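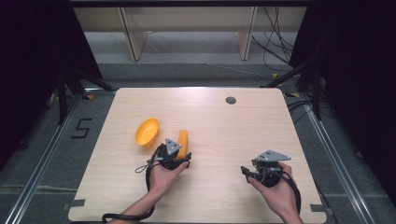
Tam table top in pale wood, with rounded corners and the cable hole on the right

Tam Table

£229.00 including VAT
In stock
Delivery to mainland addresses in the UK is included

Tam is a plain work table with a wooden top, rounded corners and a single hole near one end for cables. It is sold by Stokgate for studios, workrooms, schools and homes. The top has a clear matt finish, so you see the grain, and there is no drawer, rail or shelf underneath to knock your knees on.

The top

The grain is fine and pale. As with any wooden top there is some difference from one table to the next, and a top will turn a little warmer in colour over its first year or two, faster if it stands by a south-facing window. If you keep a mat or a machine in one place all the time, move it now and then or the patch under it will stay lighter.

All four corners are rounded to the same radius. The long edges are lightly eased on the upper side and left square underneath, which gives a clamp something flat to bite on. Most small bench clamps will fit. Put a scrap of card or felt under the jaw if you do up the clamp tightly, as bare metal will leave a ring.

The finish is matt and doesn't throw back much light. Masking tape and cloth tape can be used on it for marking out positions. Peel the tape back slowly and low to the surface. Tape that has been down for months may leave some gum behind, and this comes off with white spirit on a soft cloth, followed by a wipe with plain water.

The cable hole

There is one round hole, close to the end of the table, fitted with a dark liner. It takes a standard UK plug if you pass the plug through pins first. The liner is a push fit and can be lifted out with a thumbnail for cleaning.

The top can be fixed to the frame either way round, so the hole can go on your left or your right. Decide before you put the bolts in. It is not difficult to change later but you will need to turn the whole table over again.

We don't supply the table with a second hole. You can cut one yourself with a hole saw, going in from the top face with a piece of waste wood clamped beneath. Seal the cut edge with varnish before fitting a liner. Spare liners are listed under Parts.

Frame and feet

The frame is steel, powder coated, with a leg at each corner. Each leg ends in a screw foot that can be wound out to deal with an uneven floor. The feet have a hard plastic base. They slide fairly well on short-pile carpet and hard floors, and they will dig into a deep pile, so on thick carpet lift the table when you want to move it.

If your floor is wood or vinyl and the table will be shifted often, fit the stick-on felt pads that come in the bag with the bolts. They are easy to miss, being taped to the inside of the bag.

Putting it together

The table comes in one flat box with the legs packed separately inside it. Two people should carry it. You will find six bolts for the top, the bolts for the legs, a hex key, the felt pads and a printed sheet.

Lay the top face down on a blanket or on the opened box. Stand the frame on it and line up the holes, then start all six bolts by hand before tightening any of them. Fit the legs next. Turn the table over with one person at each end, holding the frame and keeping your hands off the legs. Level the feet last, once the table is where you want it.

Allow half an hour. An electric screwdriver is fine for the first few turns but finish with the hex key. The threaded inserts are set in wood and can be pulled out by too much force. If this does happen, write to us and we will send a larger insert and a note on how to fit it.

Check the bolts again after a month or so of use. They often take another quarter turn.

Care

Dust with a dry cloth, or use a damp one with a drop of washing-up liquid and dry the top afterwards. Don't leave water standing on it, and wipe round the cable hole with care as drips can sit under the rim of the liner.

Please don't use cream cleaners, scouring pads or anything with bleach. Felt-tip marks usually come off with a pencil rubber. Ballpoint is harder to shift and may need a light sanding with fine paper, after which the spot should be touched in with clear matt water-based varnish. Light scratches can be dealt with in the same way. Sand along the grain and do a wider patch than you think you need, feathering it out at the edges.

Use a mat under hot pans and soldering irons. The finish marks quickly with heat.

Sizes

Depth of top: 775 mm
Height: adjusted at the feet, see the printed sheet
Cable hole: one, round
Top: wood, clear matt finish
Frame: steel, powder coated
Assembly: needed, tools supplied

A drawing with the remaining sizes and the positions of the bolt holes can be sent on request. Ask for it if you plan to fix anything to the underside, such as a cable tray or a socket block, so that your screws miss the frame.

Using two together

Two Tam tables can be stood long side to long side to make a large square-ish surface. The rounded corners leave a small gap where they meet, which is handy for a lead but will also swallow pencils. A pair of joining plates holds the frames together and keeps the tops level. Fit the plates before you level the feet, then do all the feet in one go.

End to end also works, though you should turn one of the tops so that both cable holes aren't side by side in the middle, unless that is where you need them.

Parts

Cable hole liner, dark
Joining plates, pair
Screw feet, set
Bolt bag, complete with hex key and felt pads
Threaded insert, oversize
Replacement top

Parts are sent by post, apart from the replacement top, which goes by carrier. Tops bought for older tables will fit, but the hole pattern on the Geltholm frame is different, so please say which frame you have when you order.

From a customer

"We have had ours since August and it gets used every day. The top is bigger than I pictured from the drawing, and I like being able to get to it from all sides. One of the feet was missing its plastic base when it came and a new one arrived in the post two days later. My only grumble is that the sheet shows the legs going on before the frame and I had to undo one. Otherwise very pleased." - Apolline Delaunay

The printed sheet has been redrawn since this was sent in. If you have the old one, follow the order given on this page.

Delivery and returns

Orders placed before noon are packed the same day. The carrier will send a text with a time slot. Delivery is to the door on the ground floor, and the driver isn't able to carry the box upstairs or take away the packing.

Look over the box before signing. If a corner is crushed, open that end and check the top, and note any damage with the driver. You can return an unused table within 30 days in its own box. Tables that have been cut or drilled can't be taken back unless there is a fault.

Also in this range

Urkon stool, fixed height
Geltholm table, with drawer
Tam cable tray, screws to the underside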